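Home | Workshop Notes | Kitchen Table Projects | Clubs | Contact

Tips for Running a Simulated Arm Club on Ordinary Computers

By Gervasio Retamal
Posted in August

When I took over the Monday robotics club at Horbridge, I inherited a closet of cables and a sheet of notes that stopped halfway down the second page. This is my attempt at the rest of the sheet. Most of it applies to any group of teenagers sharing a few computers and one practice task, and a fair bit of it would do just as well for a grown-up in a garage with a free evening.

Our task this season is what the kids call the Rondeck job. The arm has to come up to an equipment rack, find the right spot on it and work there without knocking into everything else on the way. We do nearly all of it in simulation, and each pair gets 40 minutes at the keyboard before swapping.

Start every session from a saved room. I can't say this often enough. If two people have been nudging furniture around since last week, you'll spend half the evening wondering why a perfectly good program has gone sour. Save the room under the club's name, lock the file, and have each pair work on a copy with their initials on the end.

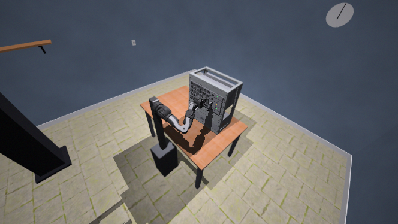 Lighting deserves more care than most beginners give it, and I say that as somebody who left it on the default setting for a whole season. Our students like strong light from one side because it makes the room look grand, and then they try to judge a distance by eye and get muddled. With the gripper right up against the control panel like this, its dark parts run together with the small black controls next to them, and the arm's shadow lying over the tabletop doesn't help a beginner much either. Turn the light down a notch, or swing the view to the side before you decide whether you're touching. Better still, print the gripper position in the corner of the screen and get into the habit of reading it out loud to your partner.

Keep a paper log. I know, I know, everything can be saved automatically — but a spiral notebook next to the keyboard gets read, and a folder of files does not. We write down the starting position, the one thing we changed, and what happened. One change per run, please! The pair who called their program Eshun changed the speed, the approach angle and the grip all together one evening, got a lovely smooth run, and could never work out which of the three had done it.

Name your positions in plain words. "Home," "near," "touch" and "back off" will serve you far better than P1 through P16, especially when a new member sits down in the middle of the season and has to follow along. I like a fifth one called "wait," a comfortable hand's width short of the rack, where the arm pauses while everybody has a look.
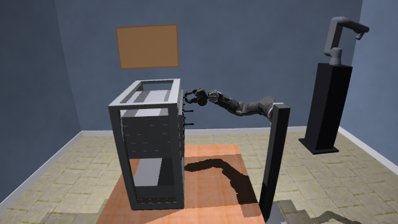
Give that pause a real length, too. We use 2 seconds, long enough for a partner to say stop and short enough that the fidgety ones don't wander off for a cookie. Once a pair has managed ten clean runs in a row they may shorten it, and they're generally so proud by then that they leave it alone.

Slow is fine. Parents who come to the open evening always expect things to whiz about, and the students feel it and start creeping the speed up a little at a time. We cap it in the settings file until the last two weeks of the season. The same goes for the Dornetti cup, where the judges mark a tidy approach well above a quick one, and last year our slowest team came home with the best score of the night.

If a run goes wrong, play it back from the start before touching the code. Our log has roughly 108 entries in it so far, and the commonest note in the margin is "wrong starting position." It's a humbling thing to read after an hour spent rewriting somebody's grip routine.
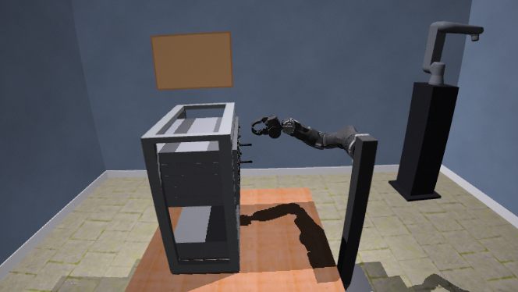

Do you need a real arm to start a club like ours?
You can get through the first season very happily without one. A couple of decent computers, a saved room and a patient adult will keep six or eight students busy, and what they learn about planning a move carries over when a real arm does come along. Put the early money toward a second screen so the partner who isn't typing can follow what's going on.

One more small thing, about snacks. Keep them on a separate table, and wipe the keyboards before you go home.

Recent items
Labeling Cables So They Stay Labeled
A Simple Sign-In Sheet for After-School Clubs
Getting Ready for the Dornetti Cup
Cleaning a Sticky Keyboard
What to Do With a Box of Old Motors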